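Notas para la charla: comprar pinzas sin fundirse el presupuesto
2 de febrero de 2018

(Saludar, probar el micro, no pedir perdón por las diapositivas como la última vez.)

Bueno, pues gracias por venir. Yo vengo a hablar de dinero, que ya sé que es lo menos vistoso de la robótica, pero es donde más me he equivocado y creo que os puedo ahorrar algún disgusto. En el taller llevamos el proyecto Beta, que consiste en que un brazo ordene cosas de oficina encima de una mesa. Suena facilísimo, ¿verdad? Eso pensaba yo cuando rellené la primera hoja de cálculo.

Diapositiva 2. La primera hoja. Puse el brazo, puse el ordenador y puse una línea que decía "varios". ¡Una línea! En "varios" acabaron los dedos de repuesto, los tornillos, los soportes, los cables y el envío. El envío, sobre todo. Pedí los dedos a Canton porque el catálogo era precioso y me salieron 672 euros el juego, con portes aparte (pausa aquí, que la gente se ría o se asuste). Luego pedí oferta a Otivska por lo mismo y me la dejaron en 513, con las almohadillas incluidas. Tendría que haber pedido las dos ofertas el mismo día, y desde entonces lo hago.

Diapositiva 3. Antes de comprar el brazo, compramos la herramienta de mano. Esto lo recomiendo muchísimo: los dos dedos, las almohadillas estriadas, y una persona que la lleva por la mesa y prueba con objetos corrientes. Un ratón, unos sobrecitos, una caja. Si los dedos no te sirven en la mano, tampoco te van a servir en el brazo, y enterarte así sale muchísimo más barato.
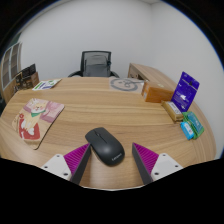
En el último ensayo de esta charla, Lodhi me cortó justo en este punto: que muy bien lo de la mano, pero que las horas de la persona también cuestan, y que si no las apunto en el presupuesto estoy haciendo trampa. Que para él, con una oficina pequeña, 70 horas de alguien sujetando una pinza eran más caras que cualquier juego de dedos.

Y tiene razón, así que he añadido la diapositiva 4 (comprobar que está, que la metí anoche). Ahora las horas van en su propia fila, con su precio, y la fila de "varios" ha desaparecido. La herramienta, las almohadillas de recambio y los portes suman 1.121 euros. Las horas van debajo, y sí, duelen.

Diapositiva 5, lo que preguntaría antes de firmar nada: cuánto tarda en llegar una almohadilla suelta, si la venden suelta (¡hay quien te obliga a comprar el dedo entero!), qué tornillos lleva la base y si el mismo dedo se puede montar luego en el brazo. A mí esta última se me olvidó y me tocó encargar un adaptador.

El brazo lo pedimos en julio, si nos aprueban la partida. De momento tengo dos ofertas y espero una tercera. Si alguien de la sala ha comprado uno hace poco y quiere enseñarme la factura, que me busque en el café, en serio.

(Si sobra tiempo, abrir la hoja de cálculo en pantalla. Cerrar antes el correo.) Turno de preguntas.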